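Handier Help > Recording and training data

Last updated: December 2022

4. Recording a single-object task

This section covers recording examples for tasks with one object on the table. It assumes that the robot is calibrated, the control station is paired, and you have a project open in Handier Recorder. If you have not created a project yet, go back to Section 2.

The steps use the "grasp by rim" task from the Niltwood starter set. In this task the left hand takes hold of a shallow round piece at its rim, lifts it, and sets it down again. The right hand takes no part. The procedure is the same for other single-object tasks, apart from the contact described in 4.3.

CAUTION: Keep people out of reach of both arms whenever the status bar reads LIVE. The idle arm is powered too and will move if its controller is bumped.

4.1 Prepare the table

1. Clear the tabletop. Tools, tape, and spare objects left in view will be learned along with the task.

2. Set the room lights the way they will be when the finished policy runs. Daylight on one side of the table is acceptable. Glare that hides part of the object is not.

3. Put the object on the table within reach of the left hand. Change its position a little from one episode to the next, and stay inside the reach area shown in the Layout tab.

4. Select Home Arms. Both hands should come to rest below the front edge of the table in the head view, one on each side, with the whole object visible above them.
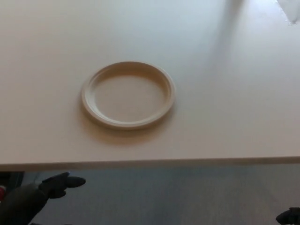 4.2 Start an episode

1. Select the task name from the list. Do not type a new one. "Grasp rim" and "grasp by rim" are stored as two separate tasks, and merging them later means re-exporting both.

2. Check that the head view is updating. If the picture is frozen, select Reconnect and wait for the green mark.

3. Take hold of the controllers and stay still until the status bar changes from HOLD to LIVE.

4. Press the left pedal once. Recording begins at the tone.

Note: If you press the pedal before the tone from the previous episode has ended, the press is ignored. The frame counter at the bottom of the window shows whether you are recording.

4.3 Perform the grasp

1. Raise the left hand clear of the table edge before moving forward. Hands that come up too close to the edge are the most common cause of a safety stop.

2. Open the fingers during the approach, well before you reach the rim.

3. Come in from the left and bring the fingers to either side of the rim, with one tip over it and the other toward the inside. Slow down for this part.

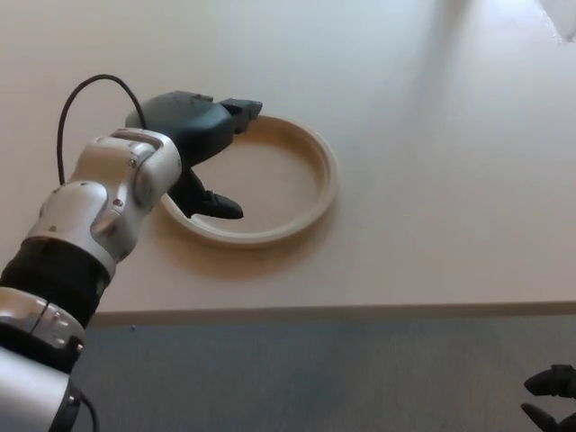
4. Close the fingers gently until the grip bar turns solid. Do not keep squeezing after that. Thin rims bend, and a bent piece has to be replaced before you go on.

5. Lift straight up to the height of the on-screen marker, pause, and lower the object to the table.

6. Open the fingers, back away the same way you came in, and return the hand to its home position.

7. Press the left pedal again to stop.

A practiced operator takes 12 seconds from tone to stop. Episodes that run longer are fine as long as the motion is steady. Long pauses in mid-air are worse than slow movement – the model tends to copy them.

Keep the right hand at home for the whole episode. If it drifts up into the work area, discard the episode and start over.

4.4 Keep, mark, or discard

After each stop, Recorder shows the last episode and three buttons.

Keep: the task was completed as described in 4.3.

Mark: the task was completed after a miss or a second try. Marked episodes are saved in a separate folder and are used only if you turn on Include Recoveries at export.

Discard: the object left the table, the arm stopped, or the wrong hand was used. Discarded episodes cannot be restored.

If you make no choice, Recorder will not start the next episode.

4.5 How many episodes to record

Plan for 300 kept episodes for one task with one object. Stop and run a trial training after the first day, even if the results are poor, so that a fault in the camera view or the task name is found early.

The Brornthorpe base model, supplied with Handier, was trained on 4,000 episodes across all the starter tasks. Your own recordings are added to it and do not replace it.

Change operators during the day if you can. Two people rarely approach a rim at the same angle, and the model does better with both.

4.6 If the fingers miss the rim

Both fingers land outside: the wrist is turned too far. Back off, rotate, and approach again. Use Mark.

The object slides away on contact: the hand is too low, or the fingers started closing while the hand was still moving forward.

The grip bar flickers: check the cable at the back of the hand for strain. If it keeps flickering, see Section 9, Nikolaidis hand – service checks.

Continue to Section 5, Exporting a data set.

Manual editor: Anastasia Kalogeropoulos
Contact support | © Niltwood. All rights reserved. | Back to top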